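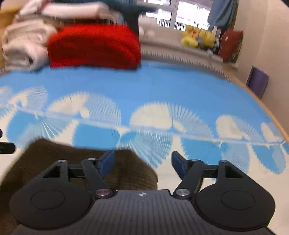
Managing Project Risk: Session 4 Handout
Building and Keeping a Risk Register

Reading before class: the Kirkomo case, parts one and two. Bring your own project brief and a blank register.

1. What we covered last time

Session 3 dealt with scope and the work breakdown. You should now have a list of work packages for your practice project, each with an owner and an end date. If your list runs past 20 packages, group some of them before you start on risk. A register built on a very long list tends to be filled in once and never opened again.

2. Risk, issue, assumption

A risk is something that may happen and would affect the project if it did. An issue has already happened. An assumption is something you are treating as true without having checked it.

Students mix these up in every session. "The supplier is late" is an issue. "The supplier may be late with the second delivery" is a risk. "The supplier will deliver on the dates in the contract" is an assumption, and it should be turned into a risk if a lot depends on it.

3. Writing the risk statement

Use the cause, event, effect form:

Because of (cause), (event) may occur, leading to (effect).

Weak: Staffing problems.
Better: Because two of the three trained testers are also assigned to Feron, testing may start late, leading to a missed handover in January.

The better version tells you who to talk to and when you need an answer. The weak version could sit in any register for any project.

4. Scoring

We use a five-point scale for likelihood and a five-point scale for impact. Multiply the two. Scores of 15 and up go to the sponsor. Scores from 8 to 14 are handled by the project manager and reviewed every two weeks. Anything lower stays with the work package owner.

Score alone first, then compare within your group. If two people are more than two points apart, talk about it before settling on a number. They are often picturing different events.
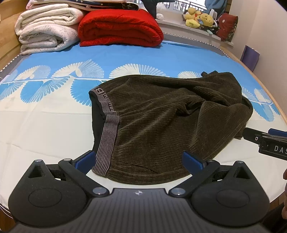
A score is only good for ranking. Do not add scores together to get a total for the project. Ten small risks and one severe risk can give the same sum and need very different handling.

5. Responses

Avoid: change the plan so the risk no longer applies.
Reduce: lower the likelihood, the impact, or both.
Transfer: move the cost to another party by contract or insurance.
Accept: do nothing now, but write down who agreed to that.

Every response except "accept" needs an action, an owner and a date. Put the cost in as well. At Kirkomo the team spent $3,000 on a backup site survey for a risk that would have cost them $200 in permit fees. The register had a column for impact but none for the cost of the response — add that column to yours.

6. Keeping it current

The Mikard register in your course pack has 262 entries. Look at the "last updated" column. Most of the entries were opened in the first month and not touched again, including several whose date had passed. Closing a risk is as much a part of the job as opening one. When you close it, note whether it happened.

Set a fixed slot for review in the regular team meeting. Start with risks whose dates fall before the next meeting, then take new ones, then the top five by score.

7. Group exercise (40 minutes)

Work in groups of four, using the Petersen warehouse brief.

a. Write six risk statements in the form given in part 3.
b. Score them alone, then agree on a group score.
c. Choose a response for the top three, with owner, date and cost.
d. Find one assumption in the brief that should be a risk, and write it up.

One person from each group will present the top risk and its response. Keep it to three minutes.

8. For next time

Finish the register for your own project and hand it in before Session 5. One page is enough. Session 5 covers change control, and we will use your registers in the first half of the class.

Handout revised November 2021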